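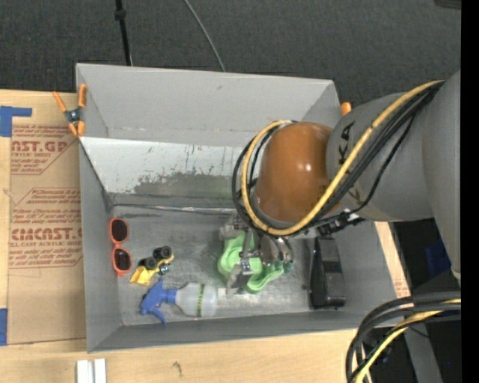 Pronotier bench, two winters of use

I bought the Pronotier bench in October, the year before last, for our hall. I wanted to wait with the review until I had used it properly, because the reviews I read before buying were all written in the first week, when everything is still nice.

It is a storage bench for sitting and taking off boots. The seat opens upward and under it is one long compartment. The width is 95 centimeters, which was the reason I chose it. The Hyvönen bench is better looking in my opinion, but it comes only in a longer size and our hall has a radiator in the way.

Assembly

The parts came in one box and it was too heavy for me to carry up alone. My neighbor Niilo Laitinen helped me on the stairs. The instructions are drawings only, without text. Most of them are clear, but step 5 shows the hinge from the wrong side, and I had to take it off and put it on again. If you build this bench, look at the holes and not at the drawing. The left hinge has the longer arm.

You need your own screwdriver. The small key in the bag fits only the legs.

Sitting on it

The seat is firm. I like this, my mother does not. She says it is like the bench at a train station, and she has put a folded blanket on it. The height is good for older knees. When two adults sit down at the same time there is a small sound from the middle, but it has been the same sound from the beginning and I stopped listening to it.

The lid

The lid is the weak point. It has a soft-close hinge on both sides, and during the first winter it closed slowly and quietly. Now the right side is slower than the left, so the lid comes down a little twisted. I wrote to Surnus, the shop where I ordered it, and Anneli Sjöberg from their customer service answered the next morning. She sent a new hinge without asking me to pay. It arrived after 2 weeks. With the new hinge it was fine until this winter, and now I notice the same thing starting again, but less.

I would not let small children open it by themselves.

Inside

We keep hats, gloves, the dog's things and a bag of sand for the steps. There is no divider, so the gloves always travel to the bottom. I made a divider from a leftover shelf and it is the best thing I did for this bench. The bottom panel is thin. It holds the sand, but I can feel it bend when I press with my hand.

The surface

The paint on the seat has kept well. On the front edge there are marks from zippers and keys. Wet boots left a ring on one leg, and this did not go away with soap. I should have put a mat there from the first day.

Price

I paid 50 euros less than the normal price because it was a color they stopped making, a green which is almost gray. For the full price I would look also at the one from Serby, where the lid has a gas spring. I tried it in the shop and it felt more solid, but the seat is narrow.

Would I buy it again? For the same hall, yes, and I would order the extra hinge at the same time.

Written January 17, 2022

Contact us | Copyright and terms | Back to top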